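Maltton branch votes in new council — Son takes the chair

19 March 2021
By the newsdesk

The count is done and the Maltton branch of the Stetsiuk Association of Support Workers has a new council. Kyung-tae Son is chair for the next two years. He beat the sitting vice-chair by 264 votes, which is a bigger gap than anyone at the branch office was expecting.

Five seats were up. Three go to new faces, the other two stay put. Full names go up on the members' page once everyone has signed the acceptance form — two still to come back as of this morning.

Voting was online only this time, plus post for those who asked. Papers should of gone out in December but the address list needed cleaning up first, so the whole thing slid. Up to 2000 members could vote. Turnout figure to follow, the returning officer wants to check the postal pile again before putting her name to it.
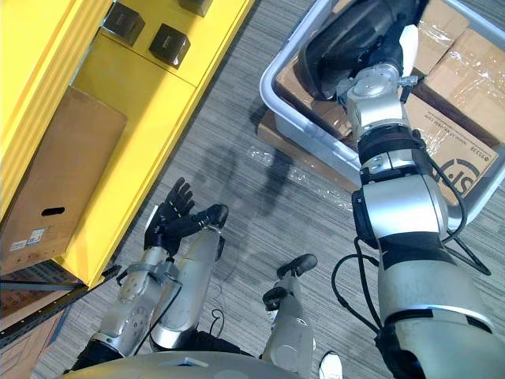 Son has worked in hospital discharge and then in family support, and has sat on the branch's pay group. His pitch to members was short. Caseloads first, then supervision, then the mess over travel claims. "I said I'd answer emails and I will," he told us by phone last night. "Give me a fortnight to find the inbox."

He also wants branch meetings moved to early evening, with a link for people who can't get into town. The old council talked about this and never got to a vote. It needs a change to standing orders, so it'll have to go to the annual meeting. No date for that yet.

One thing already settled: the Firkeo hardship fund carries on as it is. Same form, same limit, same panel. Members with a claim in don't need to do anything and shouldn't send it twice. Please. 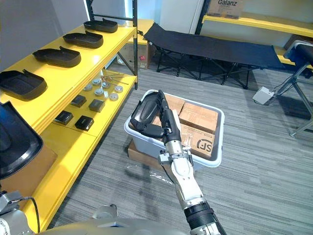 The rule change on the same ballot passed as well. Newly qualified workers now get full voting rights from the day they join, where before they had to wait out their first year. Student members still can't vote but can speak at meetings and put forward motions if a full member seconds.

Less happy news on training. The Nenex course on court reports is full and the waiting list is shut. A second run has been asked for. Nothing agreed, and the outgoing training lead has warned that the budget is tight untill the new subs come in.

Handover between the old and new councils is under way. Questions about the count go to the returning officer in writing, not to Son, and not to the office phone, which is only staffed in the mornings.

Recent items
Subs for the coming year: what you'll pay
Travel claims — old forms no longer taken
Notes from the supervision working group
Hardship fund: how to apply

Comments

marsh_lane: Pleased about the newly qualified vote. I paid a full year's subs and couldn't vote on a thing.

Deb T: Did anyone else's voting link go to junk? Found mine the day after it closed. Not impressed.

oldhand: Evening meetings yes please. Some of us are on duty till five and then have to park.

Deb T: Have written to the returning officer as above. Will post if I hear owt.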